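Ticket 294 — sort task, home set, episodes failing rule check
Project: Skullel
Opened by: Kirstin Swanson
Status: open, waiting on Jhonatan

2:10 pm — K. Swanson
Batch of 100 came back from the checker, 40 flagged. All the same code, "start state not met." Task card says box empty, all items on the cloth, both grippers in view and open before the first move. Pulled a few flagged ones to look. Start state looks fine to me??
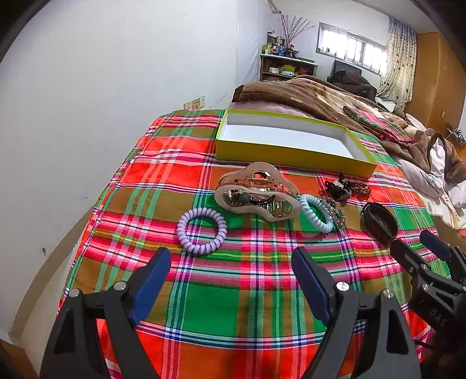 Rule 9 is what the checker is tripping on I think. It wants every item clear of every other item at the start. We never had that in the Sheehan version. On this one the aqua coil is touching the claw clip, so by the letter it's a fail, even with the box empty and the jaws wide open. Do we really want that? People don't lay out hair stuff with gaps between.

2:45 pm — J. Arango
Rule 9 was written for hard parts, came over from Selora when we copied the card. Should of been cut. Touching is ok, stacked is not. Leave the flagged ones where they are, dont delete.

Also checked mid-task for the grip rule (pads on the item, no linkage contact). No complaint on this one — 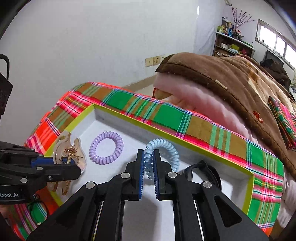
Blue coil between the pads, amber clip in the other gripper

3:20 pm — K. Swanson
OK. Changed card wording to "no item resting on top of another." Checker still has the old text, need someone at Stikside to push it. Will rerun the 40 after that. Is two items held at once allowed? Card doesnt say either way.

3:32 pm — J. Arango
Allowed. One per gripper. Add it to the card pls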